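How to Move Your Contacts and Photos to a New Phone Without a Cloud Account
By Treasa Tierney
Updated Mon 17 August

The steps below use a computer and a USB cable. They apply to most phones with at least 32 GB of storage.

Before you start

Charge both phones to at least half. Install pending system updates on the new phone first, then restart it. Turn off automatic sync on the old phone so the contact list does not change during the export.

Export the contacts

1. Open Contacts on the old phone and go to Settings, then Export.
2. Select the vCard format (.vcf). Do not use CSV, as it often drops second phone numbers.
3. Save the file to internal storage.
4. Connect the cable, choose File Transfer, and copy the file to a folder on the computer.

My test file held 1146 entries and copied in 2 seconds. If the export menu is missing, a contact backup app will write the same format.

Copy the photos

Copy the whole DCIM folder. Dragging single pictures can leave out bursts and edited versions. Compare the file count on the phone with the count on the computer before you disconnect. With over 23 GB of photos, copy one subfolder at a time.

Load the new phone

Connect the new phone, copy both items across, then open the .vcf file from the file manager and choose Import.

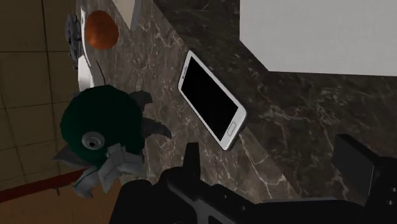
If the import stops partway, the usual cause is an oversized contact picture. Split the file in two and import each half. Run Merge Duplicates afterward.

Keep the old phone for a week before you erase it. Remove the SIM and memory card, sign out of all accounts, and then run the factory reset.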